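About us

Brosano is a small language and cooking school in Urnallow, on the second floor of the old Mancuso bakery. We teach Italian to adults, and we teach it mostly through food. The school opened with 7 students and one rented room. At present we have 129 students in the evening and weekend groups, and the whole floor belongs to the school.

How it began

The two founders of the school came to this country as adults, and both of us had to learn English when our heads were already full of other things. We remember well how it was to sit in a class with a grammar book and to understand everything, and then to go to the shop and understand nothing. What helped us were the evenings when a neighbor invited us to cook. In a kitchen you hear the same verbs again and again: cut, stir, wait, taste, more, enough. After one winter of such evenings we could speak on the telephone without fear.

So when we decided to teach our own language, we wanted to do it in this manner. The first lessons took place at Pultside, the community hall near the river, where we could use the kitchen after the lunch club had finished. We stayed at Pultside for two years and we are still grateful for the low rent and for the big oven. 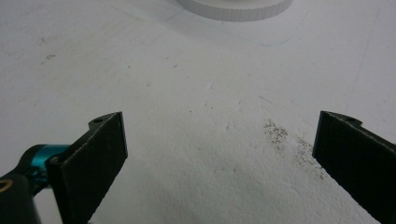 The rooms at Mancuso

The bakery had stood closed for a long time when we signed the lease. The ground floor is now a bicycle shop, and the stairs to the school are on the left side of it, behind the green door. Please do not ring at the shop. We have two classrooms, a teaching kitchen with four cooking places, and a small library with more than 200 books, from children's stories to quite difficult novels. Students may borrow two books at one time and keep them for a month. Please write your name in the notebook on the shelf.

There is unfortunately no elevator. If stairs are a problem for you, tell us when you register. One beginner group and one conversation group still meet at Pultside, where everything is on the ground level.

How we teach

A course lasts one term and has one lesson every week. The first hour is in the classroom. We explain the grammar in English to beginners, and from the second level only in Italian, with much patience. Then we go to the kitchen and cook one dish together, and for this part we ask everybody to leave English outside. Mistakes are corrected at the end and never in the middle of a sentence. Some students find this strange in the beginning, but they speak more.

The dishes are simple. We cook what people in our region cook at home on a working day, for example pasta with chickpeas, stuffed onions, or rice with saffron. You do not need to cook well. If you have an allergy, or there is something you do not eat, write it in the registration form and we will change the recipe.

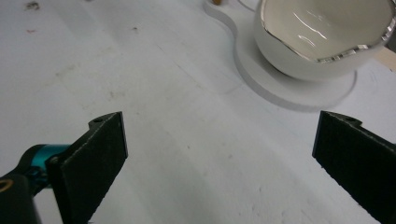
After the lesson there is coffee for those who want to stay. Many do, and a good part of the real conversation happens then. We also have a reading circle, which meets once in a month, and in September a weekend in which we make tomato sauce for the year. The last time the students and their families filled 711 jars. The sauce is sold to pay for the books in the library and for places at a lower price.

Who comes to us

Our students have very different reasons. Some have Italian grandparents and want to read the old letters. Some have a husband or wife from Italy, and some sing in a choir and would like to know what they are singing. We accept students from sixteen years of age. The groups are small, because the kitchen is small.

Prices and registration

The price of a course includes the ingredients and the printed materials. Aprons are in the kitchen, but bring a box if you wish to take food home. If the full price is too high for you, ask at the office for a reduced place. You do not have to bring any documents or explain your situation.

New beginner groups start in October 2021. The office is open in the afternoon before the evening lessons, and you are welcome to visit one lesson without paying before you decide.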